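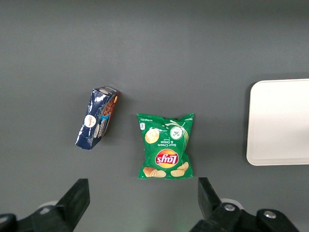
Crisps and a blue snack box.

Rami Sayegh
Thursday, 7.40 pm
Posted in: Clothes & Deals

Right, the Cusdale outlet has put its winter coats down again and I have been in there since they opened the doors this morning, so you're getting a thread. Mostly about one duffle coat. Sorry to anyone who followed me for shoes.

The coat first. It's the Volcombe long duffle, the one with the deep hood, and it has gone from silly money to 25 quid under what I paid for mine second-hand. New! With the spare toggle still in its little bag!

I have worn mine three winters running and the only thing that's gone is the lining in the left pocket, and that was keys. My fault. Sewed it up with the wrong colour thread and you'd never know unless you put your head in there.

Sizing: they come up big. Properly big. I'm a medium in most things and I swim in the medium, which I like over a thick jumper, but if you want it neat across the shoulders go down one. The sleeves stay long whichever you pick, so short-armed people should plan on turning them up.

Colours left when I went past at lunch: camel, bottle green, and a brown they're calling Sinus. I asked at the till whether that was a misprint and no, it's on the swing tag as well. It's a lovely brown. Somebody in that office should still have had a word.

For anyone going in to look: coats are upstairs at the back, past the belts. The rail has them mixed in with the raincoats so you do have to rummage. Style number on the ticket is 3309, and if you read that to the staff they can look in the stockroom for your size.

Līga Kivi asked under the last thread if the hood comes off. It doesn't, and I'm glad, because every detachable hood I've owned is now living on its own somewhere. It folds flat down the back pretty well. You can get a rucksack on over it.

Also she wanted to know about weight. I put mine on the kitchen scales in a carrier bag and they gave up, so: heavy. You feel it on your shoulders by the end of a long walk. Gorgeous on a cold platform though, I was practically smug all February.

Other bits I picked up or nearly picked up. The Abou Jaoude scarves are down too, the wide ribbed ones. I'd stopped wearing scarves because everything itched and these really don't. Got the grey. Went back for the mustard. Am thinking about the red.

The cord trousers next to them, I'd leave. Nice colour, but the pair I tried had a zip that stuck halfway and the next pair did it too. Shame, they fitted me better than anything has in ages.

Socks by the till: yes. Always yes.

Washing, before three of you ask. Don't machine it. I sponge mine, hang it in the bathroom while the shower's running, then brush it when it's dry. Brush downwards. I did the whole thing upwards once and looked like a startled bear for a week.

They've got 200 coats in across all sizes, or that's what the woman upstairs told me, and the smalls were going quickest. If you're between sizes the large in green is still hanging there in numbers.

Going back Saturday for that red scarf, who am I kidding. If you want me to check a size while I'm up there put it in the replies with the colour and I'll have a look!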